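Comparing soft and rigid fingertips on one arm: which test is fair?
Print | E-mail

Lajos Szénási
Our laboratory at Domstead has been asked to recommend one of two fingertip sets for a tabletop arm: the Ornden soft tips, or the Bozsik rigid tips with rubber pads. The purchasing office requires a written comparison by the end of May. The present procedure consists of 40 trials for each set, using two cubes, a small ball and a wicker basket on a cloth-covered table. Each trial is recorded by fixed cameras and scored as a success or a failure.

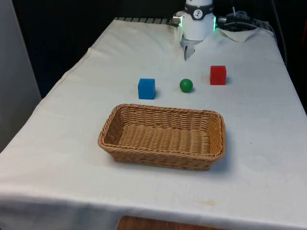

The difficulty is that both sets score almost the same on the cubes, while results on the ball vary from one operator to the next. Should the ball be scored separately? I would also welcome advice on whether the cloth ought to be removed, as one colleague believes that it favors the soft tips.

Viktória Major
I would recommend separate scores for each object. A combined figure will conceal the difference you have been asked to report. When we evaluated tips for the Clondari line, our first report gave a single percentage, and it was returned to us with a request for the full table.

The cloth may remain, provided that it is stretched and clipped before every session. Creases change the height at which the fingers meet the surface, and a ball may settle in one. If time allows, repeat 20 trials per set on the bare table and report them in an appendix.

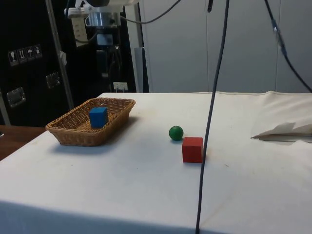
Starting positions deserve the same attention. Mark them on the cloth and return every object to its mark before the next trial. The order of picking should also be fixed in writing. With the blue cube already in the basket and the red one lying close to the green ball, the fingers have less clearance on that side than they would with the ball standing alone. An operator who takes the red cube first is performing a different test from one who begins with the ball — and this alone could account for the variation you describe. I would also record the opening width and the closing force for each attempt.

bench_3000
We just used the rigid ones. Soft tips wear out. Check the price of spares before you do anything else.

Print | E-mail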